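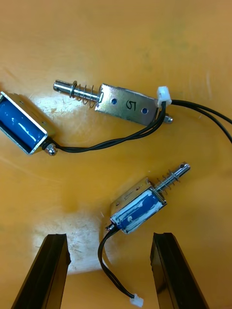

电磁铁这种东西，修东西的人抽屉里多半都有几只，可我翻遍了自己能找到的文献，没怎么见谁认真写过它在桌上该怎么放。我们这一节就写这个。先交代一句，我说的“放”包括三件事：拆开的零件怎么摆，带线的整件怎么收，还有线路板跟它们挨着的时候谁在上谁在下。听起来很琐碎，我一开始也觉得琐碎，直到自己在Ulurbridge的工作间里坐下来拆了几天，才发觉大部分时间都花在找东西和理线上了，真正动手拧的时间少得可怜。就拿推拉式电磁铁来说，拆开以后线圈架带着它的两根黑线和小白插头是一份，铁芯连同弹簧、垫片和那块带两个圆孔的安装片是另一份（图1）。安装片上用黑色记号笔手写了一个“5”，写在两个孔之间，这是整套东西里最有用的一个记号，后面我还要回来讲它。旁边那只没拆的，蓝色线圈上花花的，带着一道道白，跟拆开那只光亮的线圈放在一起很容易让人以为型号不一样，我们的参加者里就有人为这个犹豫过。

再说说为什么挑了它。Zanora这个项目最早是想研究旧件回用时的分拣，什么都收，继电器、小电机、按钮、指示灯，一股脑倒在桌上。Benoît Poulain和我争了好一阵，他想保留所有种类，说越杂越像真的；我嫌杂得没法比较，今天这个人分到一堆按钮，明天那个人分到一堆电机，时间差出一大截，最后你也说不清是摆法的差别还是零件的差别。争到7月，两个人各退一步，定下来只留两大类：带线的小电磁铁和圆形的红色线路板。一类会缠，一类怕刮，放在一起正好把收纳上最烦人的两个毛病都占了。（Benoît后来还是偷偷往预试的盘子里塞过按钮，这个数据我没有用。）

3.1 盒子、盘子和纸

台面上的家什少得很：黄色的塑料浅盒，一只不锈钢方盘，盘里铺一张白纸。黄盒是从Maeng订的，选它就是看中边沿厚、内壁带坡。坡这个东西我原先没当回事，用过直壁的盒子才知道好，零件滚到角落里，手指顺着坡一带就出来了，直壁的你得拿指甲去抠。颜色也有讲究，至少我觉得有。蓝色的线圈、黑色的线、红色的板子，落在黄底上都看得清楚，唯独银色的小件差一点，盒底又有光泽，灯一照，垫片那么大的东西会跟反光混成一片。我们试过一种灰色的哑光盒，银件还是难找，黑线倒跟着一起变难找了，于是就没换。

白纸是后加的。不锈钢盘亮，四边反光，零件放在里面影子和倒影叠在一起，有一位参加者盯着盘子找弹簧找了半天，弹簧就在她手边。铺上纸以后好多了，纸差不多把盘底盖满，只在周围露出窄窄一圈金属。纸还有一个好处我事先没料到，就是大家会自动把它当成“正在处理的地方”。我们的说明里一个字都没提这层意思，可是多数人拿起一只电磁铁，先放到纸上，在纸上转过来看标记、捋线，弄好了才往外拿。我猜跟平时在厨房里垫张纸切东西是一回事，有边界的一块白，手就往那儿去。

纸的大小也折腾过。裁得太大，边上翘起来，零件一碰就滑到纸底下；裁得太小，纸在盘里跑。最后裁得比盘底略小，每一轮开始前换新的，换纸这件事由我来做，参加者不用管。换下来的旧纸我本来要扔，Benoît让留着，他说上面的印子能看出大家常在哪个角落干活。我们确实翻过一遍，印子太淡，看不出什么名堂，这里就不展开了。 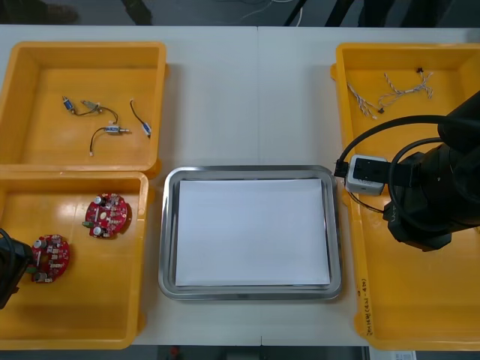
至于谁挨着谁，我们用的是上下相接的摆法：两只黄盒上下紧贴成一对，一对在左，一对在右，不锈钢盘居中。左边上面那只放带线的电磁铁，下面那只放线路板。为什么电磁铁在上，原因有点土。线会垂下来，人从盒里拎起一只电磁铁，手是往自己这边收的，插头和线就拖在后面，拖过盒沿，拖过下面的东西。我最早把线路板放在上、电磁铁放在下，想着线不会扫到板子，结果大家去上面取板子的时候，袖口正好从电磁铁上面过，把线带得到处都是。换过来以后，插头偶尔会碰到板子，可线不乱了。两害相权，我宁可让小塑料插头轻轻碰一下电容，也不想每隔几分钟停下来解疙瘩。

当然这个结论只对坐着干活的人成立。站着的时候手抬得高，袖子扫不着，两种摆法差不多。我们有一小段站姿的记录，样子跟坐姿很不一样，但人太少，我不敢往正文里写什么，只在这里提一嘴，免得有人照着我们的摆法去布置一张站立的工作台，回头来骂我。

有人问过为什么不给每只电磁铁分一个小格子，那样线根本不会碰到一起。我们试过！格子盒看着特别整齐，拍照也好看，用起来却很别扭。电磁铁本身不大，线却有一截，线塞进格子里会自己弹出来，搭到隔壁那一格，跟隔壁的线勾在一起，隔板反而让你不好下手。还有插头，有的偏米色，有的是白的，卡在格子的角上，得低头去看。浅盒里散放，线彼此搭着，看着乱，可是一提就出来。我现在对“看着整齐”这件事多少有点戒心。

3.2 线的事

上面说到解疙瘩，这里多写几句，因为它占掉的时间比我预想的多。小电磁铁的两根黑线又细又软，并在一起，末端一个小插头。问题全出在插头上。线本身很滑，互相搭着不会怎样，插头一旦从别人的线圈里钻过去，就成了一个活扣，越拉越紧。我在自己的笔记里给这种情况起了个名字叫“穿扣”，后来整理录像的时候大家都跟着这么叫，我也懒得改了。

穿扣有个规律，它几乎都发生在放回去的时候，很少发生在拿出来的时候。拿的时候人是看着的，眼睛跟着手；放的时候眼睛已经去找下一件了，手一松，插头爱落哪儿落哪儿。知道了这一点，办法就很简单：放的时候先放插头，后放本体。插头先着盒底，线自然弯过来，本体再压在旁边。我们把这句话加进了说明，只有这么一句，没有示范，也没有反复叮嘱。加了以后穿扣还是有，但参加者自己说没那么烦了。时间上省了多少，我放到第4节去讲，这里先按下不表。

也试过用扎带把线捆起来，每只一根。捆好的电磁铁放在盒里确实服帖，拿放都快，就是捆的那一下太费工夫，而且后面要通电检查，还得剪开。Benoît喜欢这个方案，他说仓库里都是这么干的。仓库里的东西放进去半年不动，我们这边几分钟就要再拿一次，不是一回事嘛。后来折中，用了一小段可以重复撕贴的布带，粘在线的中间，松松一圈。问题是布带的毛会沾在弹簧上，有一回我挑毛挑了半个下午，于是连这个也放弃了。

拆开的那些更麻烦一点。没拆的时候，线圈、铁芯、弹簧是一体的，你提哪儿都行。拆开以后线圈架连着线，铁芯连着弹簧和安装片，两份东西的形状完全不同，一份拖着尾巴，一份光溜溜、会滚。要是放进同一只盒子，铁芯那份一定会滚到线底下去，每次都是。所以拆开的件我们不进黄盒，直接在木桌上按左右摆：线圈架在左，铁芯在右，中间留出线的位置。木桌那边不参与计时，只用来检查和配对，这一点请读者留意，第4节的所有时间都是在白色台面上量的。

3.3 记号笔写的数字

现在回来讲安装片上的那个数字。拆开再装回去，最怕配错。铁芯和线圈架看着都一样，可弹簧的松紧、铁芯和孔之间的间隙，只跟原配的那一份合得来，换了别的也能塞进去，就是动作发涩。我们最初的做法是在盒子外面贴标签，一只盒子一个号，拆开的两份都放在那只盒子里。这办法在纸面上没毛病，在桌上撑不过一个上午，因为总有人为了看得清楚，把两只盒子里的东西一起倒到台面上。

于是改成写在零件自己身上。写在哪儿又是一番讨论。线圈的蓝色外皮可以写，但写上去不显眼，而且手一摸就花；铁芯要来回动，写了也磨掉；插头太小。最后选了安装片，平的，银白的，两个孔当中正好有一块空地，黑色记号笔写上去很清楚。缺点是数字会跟着安装片转向，你从哪边看过来它都可能是侧着的。侧着的“5”没什么关系，侧着的“6”和“9”就要命了。我们的编号因此跳过了“9”，“6”下面加一道横线。这个小规矩是一位参加者提出来的，她以前在邮局分过信。

记号也有副作用。有了数字以后，人会按数字去排顺序，哪怕任务里根本没有要求排序。有好几位把电磁铁在纸上排成一排，从小到大，排完了才开始检查。我问他们为什么，回答大意都是“既然写了数就排一下”。这一排要花时间，可排过的人后面几乎不出错，所以整体算下来是赚是亏，我到现在都拿不准。第5节里我会给出两种算法，读者可以挑自己信得过的那一种。

另外要说明，线路板我们没有写号。板子的元件面上银色电容、小零件挤得满满的，找不到能写字的地方，背面又不方便翻。圆板子有一个毛病，它没有方向，放在盒里转来转去，想靠位置来记是记不住的。好在有的板子边上有缺口，可以把缺口当成指针，统一朝一个方向摆。我试着这样要求过自己，做了几轮就忘了，也就没有拿去要求别人。

3.4 参加的人和每轮的做法

一共13个人参加，都是Ulurbridge附近修东西的，有修小家电的，有修乐器的，还有一位专门修投币游戏机，他对电磁铁比我们所有人都熟，一上来就嫌我们的弹簧太软。没有付酬，管一顿午饭。每个人坐下来先有一段熟悉时间，随便摸，随便问，我不计时。正式的一轮限时40分钟，到点就停，没做完也停。开始我是不想限时的，怕催着人，可是预试里有人兴致来了，一口气做了一整个下午，中间还把我们的盒子重新布置了一遍。（布置得挺好，可惜没法比较。）

每一轮的起点是一样的：电磁铁和线路板在黄盒里散放，不锈钢盘里铺好新纸，盘里不放别的。参加者要做的是逐件拿出来看，有毛病的挑到一边，没毛病的按同一型号归拢。什么叫有毛病，我们给了一张很短的单子：线皮破了，插头裂了，铁芯推不动，电容顶部鼓起来。单子以外的毛病，参加者自己觉得算就算。这个口子留得有点大，我承认，但修东西的人各有各的经验，硬要他们按我的单子来，他们心里不服，手上也慢。

电磁铁的来源写一下，免得后面有人来信问。大部分是从Flellora旧件回收点拿的，同一批里新旧不一，线圈表面有的光亮，有的带白色的印子。印子到底是什么，我没有去深究，有人说是胶带留下的，有人说是别的残留，我们没有擦，擦了就不像回收来的东西了。线路板是同一个回收点给的，一律红色，外形带弧边。它们原来装在什么机器里，回收点也说不上来，我们就没有拿功能去分，只看外观。

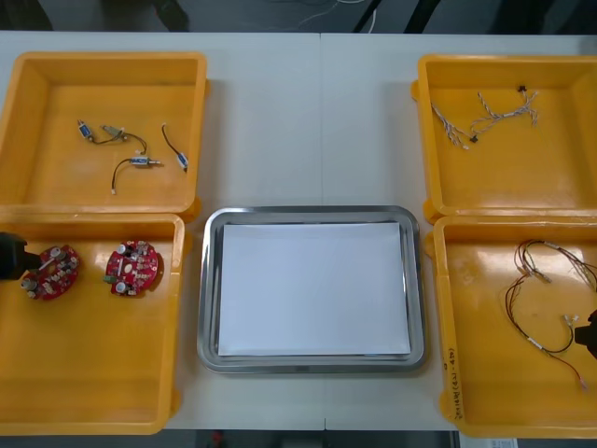

3.5 做着做着改掉的东西

论文里通常只写最后定下来的做法，可我觉得中途改掉的那些更值得给同行看看，毕竟人家要是照着做，大概率会踩到一样的坑。

第一处改的是盒子之间的缝。起初上下两只黄盒中间留了一道空，想着方便单独搬动。结果垫片和小螺母老往缝里掉，掉进去还不容易发现，因为台面是浅色的，盒沿又挡着视线。后来干脆把两只盒子推到一起，沿碰着沿，东西掉在沿上会往其中一边滑，总归是落在盒里。搬动的时候两只一起推就行，也没多费事。左右两对之间倒是要留得宽一些，中间那只不锈钢盘才放得下，手肘也有地方搁。

第二处是台面。白台面由两块板拼成，中间有一道细缝，我们本来打算换一整块的，后来发现这道缝可以拿来对齐。盘子每一轮摆完，我都以它为准看一眼，盘子偏没偏一目了然。要说它有什么坏处，就是会吃灰，弹簧的细铁屑也爱往里钻，得拿刷子去扫。我在台面上贴过一回定位胶条，参加者的线头总是粘在上面，撕掉了，以后就只靠那道缝。

第三处是灯。头几轮用的是桌边的一盏夹灯，照得不锈钢盘的边沿亮得扎眼，有位参加者干脆拿手挡着光干活，一只手当然就慢了。换成顶上的灯以后，盘沿仍然有亮处，但不在眼睛正对的方向，没人再抱怨。我没有测照度，手边没有仪器，这是个遗憾，审稿人如果追究，我只能老实认。

第四处说起来有点不好意思，是我自己的手。摆件的活一直是我在干，摆到后来有了习惯，电磁铁的金属头总是朝左上，插头总是朝下，自己都没觉察。Benoît看记录的时候发现了，说你这叫散放吗，你这是摆盘。他说得对。2022年9月8日那天起，我们改成先把电磁铁放进一只纸袋，晃两下，再倒进黄盒，落成什么样就什么样。倒出来的样子五花八门，有的单独滚到右边的盒壁去，有的线搭着线，跟我手摆的完全两样。此前由我手摆的14轮，我们在分析里单独列了出来，没有删，也没有跟后面的混在一起算。

纸袋这个办法也不完美，倒的时候会响，有的参加者听见声音心疼，说你这么倒，插头要坏的。为了这个我又回去检查过插头，没找到新裂的，不过我也没有在倒之前逐个拍照，所以这句话的分量请读者自己掂量。线路板没有用纸袋倒，都是用手放进去的，只是放的时候不看朝向，我尽量把脸转开，样子大概挺滑稽。

3.6 一点没解决的

写到这儿，还有一个问题我始终没有想通，先记在这里。同样一盒东西，有的人从最边上的一只开始拿，有的人从最乱的那一团开始拿。前一种人越拿越顺，到最后剩下一团乱的，时间全耗在那儿；后一种人一上来就慢，后头飞快。两种人总的用时差不多，可是问他们累不累，回答差得很远，先啃乱的那一拨普遍说轻松。我原以为跟经验有关，查了查又对不上，修乐器的那几位两种都有。修投币游戏机的那位先生更绝，他从中间拿，左一只右一只，问他为什么，他说不知道，手自己去的。

我倾向于认为这跟盒子的形状有关系，浅盒一眼能看全，人就会先做一个打算；换成深一点的盒子，只看得见上面一层，大概就没得选了。深盒我们手头有两只，尺寸跟黄盒差得太多，放不进现在的布局，得把不锈钢盘挪开才行。这个比较留给下一轮，下面先把计时的结果交代清楚。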